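Drivers and Passengers Wanted for the Narum Back-Road Weekend

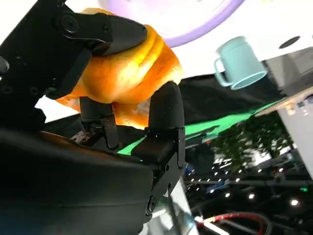 CALLS FOR PARTICIPANTS / CLASSIC & VINTAGE CARS

If you own an old station wagon and it still moves under its own power, we would love to hear from you. The Narum Back-Road Weekend is coming back this October, and this time the whole thing is about wagons - the long-roofed, wide-tailed family haulers that carried kids, dogs, lumber and camping gear before minivans took over the driveway.

The route is 562 miles of two-lane road, starting and finishing in the gravel lot at the Narum fairgrounds. We leave at 7:30 in the morning and we mean it, because the first mountain stretch is so much nicer before the trucks get out there. There is no racing and no stopwatch. You get a printed route book, a window number and a lot of good company, and if you want to pull over for an hour to look at a river, go ahead!

Who we're looking for

Wagons of any make, built before 1992. American, European, Japanese, wood trim or plain steel, stock or modified, we want them all. Your car doesn't have to be pretty. Last year Fulgencio Goicoechea drove the whole route in a wagon with one green door and a hood from a different model year, and it drew more people at the lunch stop than anything with fresh paint. Cars do need to be registered, insured and safe to drive. Torunn Lindholm will look over brakes, tires, lights and belts in the lot the evening before we start, and if she says a tire is done, it's done.

Each car can bring up to 3 passengers. If you are coming alone, tell us and we'll try to match you with somebody who can read the route book out loud. It's a much better trip with two!

No wagon? We also need people for these jobs:

Navigators. You'll ride in somebody else's car for the full weekend and call the turns. You should be able to read a map in a moving vehicle without feeling sick. Knowing the difference between left and right helps more than you'd think.

Sweep crew. Two people in the support truck, following the last car and helping anyone who has stopped. Lev Kobzar is driving the truck again and would like a partner who is comfortable changing a water pump or a fuel filter on the shoulder. You should be fine with late dinners.

Photographers. Any level, any camera. We would like to use your pictures in the yearbook with your name on them, and you keep all the rights.

What it costs

Entry is charged per car and covers the route book, both dinners, the Saturday-style pancake breakfast at the fairgrounds and a spot in the overnight lot. Fuel and rooms are on you. We've set aside a block of rooms at the Yurchenko Motor Lodge, where the parking is right outside your door, so you can keep an eye on the car or crawl under it in your pajamas. Navigators and photographers pay only for their meals and room. The sweep crew eats and sleeps free.

How to sign up

Send us your name, a phone number, the make, model and year of your car, and a few lines about it. We really do read these. Tell us where you found it, what it used to haul, what's wrong with it now. If you're applying for one of the jobs, tell us which one and what you've done before, on or off the road. Elfriede Nolte handles the entries and answers everything herself, usually in the evening after 6.

A snapshot of the car is welcome - a muddy one is fine. Please also mention any food allergies and whether you are towing, since trailer parking is at the far end of the lot and the gate there has to be unlocked for you.

First-timers get the same chance at a place as everybody else, and we hold a few spots back for drivers under 25. If your wagon is still on jack stands, send the form anyway and let us know how it's going.

Contact: Elfriede Nolte, Entries Desk | © Narum Back-Road Weekend | Back to top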